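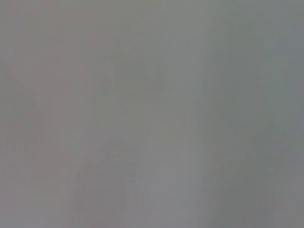
The smokehouse at Filgate runs two kilns, and the newer one is the reason its trout now turns up on menus as far away as Nikdale. Fish arrive gutted and go straight into a brine measured at 60 percent saturation. Small fillets come out sooner than large ones, so each batch is graded by weight before it goes in. Mixed batches salt unevenly, and the thin tails suffer first.

After brining, the fillets rest on racks until the surface turns tacky. This film, the pellicle, holds the smoke and keeps fat from beading on the flesh. Filgate dries with fans set low. Faster air forms a skin before the inside has lost enough water, and the fish then weeps in the kiln.

The smoke is alder with a little apple. A Bistex controller steps the temperature up in stages, and the plant puts out 3,000 fillets a week in April, when demand is highest. 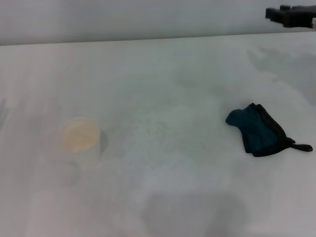 Bhattacharjee, the dining room that takes the largest share, would like less salt. Its kitchen told Filgate that the trout was fine cold but too strong once folded into warm rice, and asked for a shorter brine on its own order – a change the smokehouse is still testing.

Retail packs are priced by weight and sold from the counter beside the loading door. The trimmings go into a spread with sour cream and dill, sold in small tubs until noon.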